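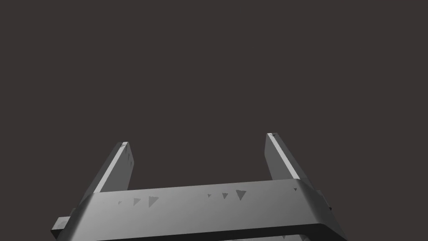 How to check if a robot can do a household chore yet

Every few months a friend or a customer sends me a link and asks if a robot can finally fold the laundry, empty the dishwasher or sort screws in a workshop. I used to answer with my opinion. Now I answer with a small test, and this page explains how you can do the same test by yourself. You don't need a robot for it. A simulator and a normal computer are enough for the first part, and a pair of kitchen tongs is enough for the second. Please begin by looking at what the machine has for a hand. In my simulator the hand is a gray bar with two straight fingers, open, with nothing between them and nothing behind them, only dark background. All chores in your home must pass through that gap. When I keep this in my mind, many questions about laundry become easier to answer.

I work in a small company, Mindcombe, where we help workshops decide which jobs to give to a machine and which to keep for people. The household chores are my hobby, but the method is the same.

What you need

A physics simulator with a model of a two-finger gripper. Any of the free ones will do.
A pair of kitchen tongs with flat ends.
A clock or a phone timer.
Paper and a pencil, or a spreadsheet if you prefer.
One chore. Please choose only one.

Step 1. Write the chore as a list of grasps

Most people write a chore as one line: "empty the dishwasher". For a machine this line says almost nothing. Do the chore one time slowly, and write down each moment when your hand takes something or lets it go. Write also what you take and from which side.

For my dishwasher the beginning of the list was like this:

Pull the door handle down.
Hold the edge of the lower rack and pull it.
Take a plate by the rim, from above.
Put the plate on the pile in the cabinet.
Go back to the rack.

It looks boring, and it is. But when I came to the cutlery basket, I saw that I take four or five forks together, turn them in my hand and let them fall one by one into the drawer. I never noticed this before I wrote it. A hand with two fingers can't do it in this way, so in the list for the machine it must become one fork, then one fork, then one fork.

Step 2. Mark the hard lines

Read your list again and put a letter next to the lines which belong to one of these groups.

S for soft. Towels, socks, plastic bags, bread dough. The thing changes its shape when you touch it.
F for flat. A sheet of paper on a table, a lid lying on the counter, a coin. There is no side where the fingers can come in.
T for two hands. Opening a jar, putting a cover on a blanket, holding a bag open while you fill it.
W for wet or slippery. Soap, a glass just out of the water, raw fish.
H for hidden. You find the thing with your fingers because your eyes can't see it, for example a button behind a curtain.

A line can have more than one letter. A wet sock in the bottom of the washing machine has S, W and H, and I would not promise it to any customer.

If a line has no letter, it is a good candidate. A dry cup standing upright on a shelf has no letter. A box of the same size each time, in the same place each time, also has none.

Step 3. Do the chore with tongs

Take the tongs in one hand and put the other hand in your pocket. Now do the chore again, from your list, line by line. Don't bend your wrist in a clever way and don't press the thing against your stomach to get a better hold. I did both without thinking, and I had to start again.

Start the timer before the first line. Stop it after the last one, or when you give up. Giving up is a result, so write down on which line it happened.

With bare hands I emptied my dishwasher in less time than the kettle needs. With tongs I was still there when my tea was cold. The plates were fine. The small bowls were possible if I took them by the rim. The forks were terrible when they lay close to each other, and a thin plastic lid defeated me completely.

This step is not a perfect copy of a robot. You have very good eyes, and your arm knows how hard it presses. A machine often has less of both. So if you can't do a line with tongs, I would expect the machine to have trouble too. If you can do it, you know only that the shape of the hand is not the problem.

Step 4. Put one grasp in the simulator

Don't build your whole kitchen. I lost a full month, it was August, because I wanted the right cabinets. Take one line from your list, the one which worries you most but has no S. Soft things in simulation are a different subject, and a beginner will spend all the energy on the cloth and learn nothing about the chore.

Load the gripper alone first. Open the fingers, close them, open them again. Measure how wide the gap is when it is fully open, and compare it with the real object on your table. I once prepared a complete test with a mug and only later compared the numbers. The mug was wider than the gap. It could be taken by the wall or by the handle but never around the body, and all my work on the approach from the side was useless.

After this add a floor or a table, then the object. Use a simple shape. A cylinder is good enough for a cup at this stage, and a thin box is good enough for a book.

Now write the motion in four parts: come near, close, lift, hold. Let the simulator hold the object for a few seconds before you call it a success. Some objects leave the table nicely and slide out slowly after it.

Step 5. Repeat with small changes

One good grasp says very little. Move the object a little to the side, turn it a little, and try again. Write a loop for this and let it run at night. Start with 300 trials, and look at the failures before you make more.

My longest run was for the cup line, in a project which we named Kerum. It had 3581 trials, with the cup in a different position each time. In 1169 of them the cup was not in the gripper at the end. I was disappointed with this number for one evening, and then I sorted the failures by position. Most of them came when the cup was close to the wall of the shelf, where one finger had no room to enter. So the failure was mainly about the shelf. When I left a free space on both sides of the cup, the rest of the problem was much smaller.

You will probably find something similar. Look first at where the failures are, and only then at the total.

Step 6. Ask what happens after a mistake

This is the step which people skip, and for me it decides the answer. Take your list from step 1 and write next to each line what happens if the grasp fails there.

For a sock the answer is "it falls on the floor, try again". For a glass it is "broken glass in a kitchen with bare feet". For a pan with hot oil I don't even want to write it.

In a workshop it's the same. At Hrynyshyn, a small shop that makes metal fittings, there were 2 jobs we could give to the machine. One was to put the raw blanks into a tray. The other was to take the finished pieces from the tray and put them into a washing basket. For the first job, a dropped blank costs nothing. For the second, a dropped piece has a scratch and a person must polish it again. The second job looked easier on paper because the pieces were always in the same place, but we recommended to begin with the first.

Step 7. Write your answer

Please don't write only "yes" or "no". I use this form, and I fill it in with short sentences:

The chore is:
Lines without a letter:
Lines with a letter, and which:
Lines I could not do with tongs:
Worst result of one mistake:
What I would need to change in the room:
Who does the lines which remain:

The last line is important. If the machine does eight parts of the chore and a person must stand near and do the ninth, you should think about whether the person is happy with this. For a pile of boxes it can be a good deal. For my dishwasher it was a bad one, as I would have to come back for the forks, the lids and every small bowl which was upside down.

What I found for common chores

These are my own results with the method above, for one arm and a simple hand with two straight fingers. Your home is different, so take it only as a beginning.

Putting toys in a box: quite good, if the toys are hard and lie apart from each other.

Clearing cups from a table: good when they are empty and there is space around them.

Emptying the dishwasher: plates yes, the rest with a lot of patience.

Folding towels: I have seen good videos from other people. In my own tests I did not come to a towel that I would put in the closet.

Making a bed: no. It has S and T in nearly every line.

Sorting mixed screws: better with a tray that shakes them apart first. From a full pile it was slow.

Loading blanks or boxes of one size: yes, and this is where I would spend money today.

If your result is bad

Try to change the chore before you change the machine. Put a handle on the lid. Use a cutlery tray with space between the pieces. Move the cups away from the wall. In our next project, Finon, we do only this, we change shelves and trays and leave the gripper as it is. I will add the numbers to this page when the runs are finished.

Questions about the loop in step 5 are welcome in the comments. Please write which simulator you use and how wide your gripper opens, otherwise it's difficult for me to help.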